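Keeping a plaited loaf soft for more than a day

Posted by Flumo, September 25, 2018

I've been baking sweet plaited bread since April and I'm really very fond of it, but by the next morning it's gone dry, and it seems such a shame after all that kneading! I bake it for 30 minutes and leave it out on the side overnight. Should I be wrapping it, or is it my dough? 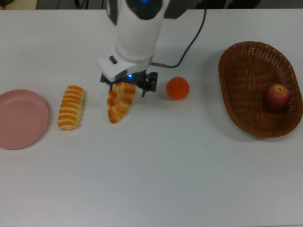

My recipe came from an old Alexiou cookbook I found at a jumble sale, and it says nothing at all about storage. What I'm hoping for is a golden braided roll like the one on the white table there, only one that still tears nicely at breakfast. Any help would be lovely.

Pledora

Oh, I do sympathise, I had years of this! Let it cool completely, which for mine takes 90 minutes, then pop it into a cotton bag and put that inside a plastic one.

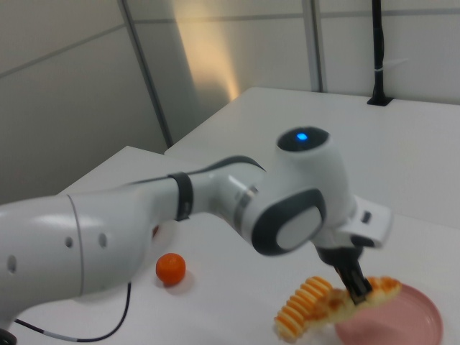 And please don't put it in the fridge, as it goes stale faster in there. Anything you won't eat within a day is best sliced and frozen (I put baking paper between the slices, so they come apart easily). A spoonful of honey in the dough helps too, and so does an extra yolk if you have one going spare.

Rison

Mine lasts 3 days in a bread tin. Try less flour. 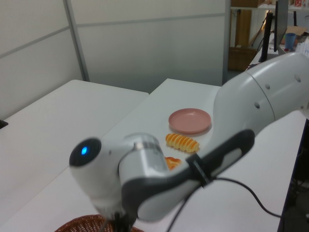

White arm with a black cable, over the white tabletop

Oh, and brush the top with milk while it's still warm.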